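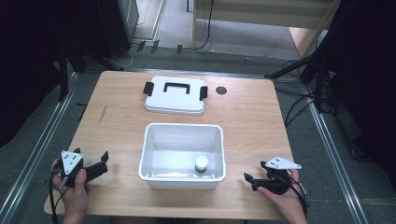
Última modificación: 11 de marzo de 2026

Técnico/a de almacén y preparación de muestras – Brirnville

Lesby, laboratorio de análisis de aguas y suelos, incorpora 2 personas a su centro de Brirnville. Referencia de la oferta: 253.

Funciones
Recepción y registro de muestras remitidas por la red de recogida de Porer.
Trasvase, etiquetado y almacenamiento en recipientes cerrados con tapa.
Control de temperatura de las cámaras y registro de incidencias en Talpur, el sistema interno de trazabilidad.
Preparación de envíos a laboratorios externos.

Requisitos
Formación profesional de grado medio o superior en la rama química o sanitaria.
Manejo de hojas de cálculo a nivel de usuario.
Carné de conducir B. Se valorará experiencia en laboratorios acreditados – no es excluyente.

Condiciones
Contrato indefinido con dos meses de prueba, jornada completa en turno de mañana. Salario de 2000 euros brutos mensuales en 14 pagas. Incorporación en abril.

Solicitudes
Currículum y copia del título, en un único PDF, a través del formulario de empleo. El plazo es de 10 días hábiles desde la publicación. Las candidaturas sin titulación acreditada no se tramitarán.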